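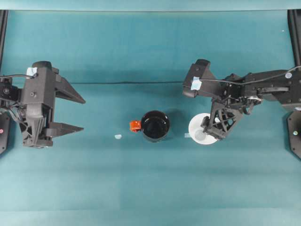
Which gripper should be fitted first when comparing two?
Start with the parallel-jaw gripper you already know, and keep its results as the baseline.

Home | Set-up | Grippers | Cameras | Support

4.2 Mug handle trial

1. Stand the mug between the arms with its handle toward the left gripper.
2. Open the jaws fully and lower the arm speed to 8 per cent.
3. Run 48 grasps, then swap to the Kokelier fingers and repeat.

Note: Re-zero the wrist camera after every swap.

CAUTION — Keep hands off the table while either controller is live.

Filed under: Gripper trials

© Sevside | Contact us | Back to top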